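Looking after a hand-held gripper at home: my tips
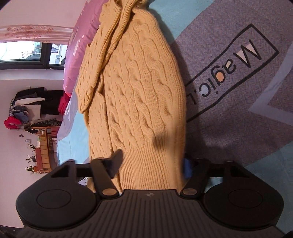 Cable-knit jumper on the bed, gripper at the hem end. Knits are where a neglected gripper shows itself up.

I've had a hand-held gripper in the house long enough now to have made most of the mistakes you can make with one, and people keep emailing me the same questions, so I'm putting the answers on one page. Mine gets used mostly on clothes and bedding, which sounds like soft work (it is!) but soft work is filthy work. Fluff gets into everything. If you only ever pick up blocks and mugs you can probably skip half of this.

Start with the fluff

Do it before you do anything else, and do it with the power off and the cable out. I use an old make-up brush, the big soft kind you'd use for powder, and I work from the finger tips back towards the body so I'm not pushing lint down into the pivots. Wool is the worst. A jumper like the tan one sheds short curly fibres that wind themselves around a pivot pin, and you won't see them until the jaw starts feeling a bit lazy on one side.

For the wound-on stuff I use a seam ripper. Slide it in flat, cut the fibres, then pull them out with tweezers. Don't yank on a long thread without cutting it first. I did that in my first month and pulled a washer half out of its seat, and then I had to ring Szymon Wieczorek, who sold me the thing, and be talked through putting it back while he ate his lunch.

No canned air, please. I know, it's so satisfying. But it blows lint inwards just as happily as outwards and I've regretted it both times.

Body ridges: if yours has a ribbed body, the grooves fill up with hand cream and dust. A barely damp toothbrush along the grooves, then a dry cloth. Barely damp means you've shaken it and then dabbed it on a tea towel.

Pivots

Look, everybody over-oils. I over-oiled. You want one tiny drop on the end of a toothpick, touched to the edge of the pivot, then open and close the jaws by hand 8 times and wipe off whatever comes out. And wipe it again an hour later, as more always creeps out. Oil on a cream jumper is a very sad thing (dish soap straight on the spot, leave it, warm rinse – it mostly comes out).

I've been using the Kimix light oil that comes in the little dropper bottle. Sewing machine oil did the job before that. Check your own manual first, because some pivots are meant to run dry and oil just turns the lint into felt.

Finger tips

Wipe them with a cloth and a bit of rubbing alcohol before every session with fabric. If the tips are worn shiny they'll slide on smooth cotton and you'll be tempted to squeeze harder, which is how you end up with pinch marks in a sheet. For a worn pair I rough them up very lightly with 800 grit paper, two or three strokes and no more, and once that stops helping I swap them.

Swap both at once! A new tip on one side and an old one on the other will close off-centre, and you'll spend an evening fiddling with the linkage when there was nothing wrong with the linkage. Ask me how I know.

Getting the jaws even

My check takes a minute. Fold a strip of printer paper in half, close the jaws on it slowly, and watch which finger touches first. They should meet it together. If the paper gets shoved to one side, the side doing the shoving is ahead.

On mine there's a small screw at the foot of each linkage. A quarter turn, check again, another quarter turn if you need it. Write down which way you went, or take a photo of the screw head with your phone beforehand. Yuk-lan Yen, who reads this page and knows far more about mechanical things than I do, puts a dot of nail polish across the screw and the body when she's happy with it, so a shifted screw shows up as a broken dot. I've pinched that idea and used it on the kettle lid and the pram as well.

Crossbar and brackets

Give the crossbar a wiggle with the jaws open. There should be no click. A click usually means a bracket screw has backed off a little, and it wants snugging up and nothing heroic. I use the short handle end of the hex key so I can't lean on it.

Trying it out on a jumper

After any fiddling I test on a chunky knit before I let it near anything thin. Lay the jumper lengthwise on the bed and go for the ribbed hem. The ribbing has some spring in it and gives you a nice edge to close on. Stay off the cables themselves for the first few tries, as a finger tip with a burr on it will catch a loop and pull it. If you do pull a loop, stop, open the jaws right up by hand, and ease the knit off sideways. A blunt darning needle will work the slack back in from the wrong side.

Run a cotton bud over the tips too. If it leaves a wisp behind, there's a burr, and it's back to the 800 paper.

I test on the bed because it's the biggest flat surface in our place and it's kind to anything that gets dropped. A patterned blanket underneath doesn't bother me, but Teodor Kaczorowski wrote in to say he lays a plain towel down so dropped screws show up. Fair enough. I do my screws at the kitchen table, in a muffin tin.

Storing it

Jaws slightly open, never clamped shut, in a drawstring bag. Mine lives in a cotton shoe bag on the wardrobe shelf. Not the laundry! The damp in there put a bloom on a pair of screws over one July and I had to replace them. Keep the cable in a loose coil with a bread tag on it.

What I keep in the tin

Soft brush, seam ripper, tweezers, toothpicks, the dropper of oil, a half sheet of 800 grit, cotton buds, 2 spare tips, hex key, nail polish (a hideous orange, good for nothing else). The tips come from Prarnero and they're slow to post, so order before you need them.

Updated 3rd May with Yuk-lan's nail polish tip. Nikola Wasilewska asked about cleaning glue off the finger tips and I haven't found anything I'd recommend yet, so if you've got a method that doesn't eat the rubber, send it along.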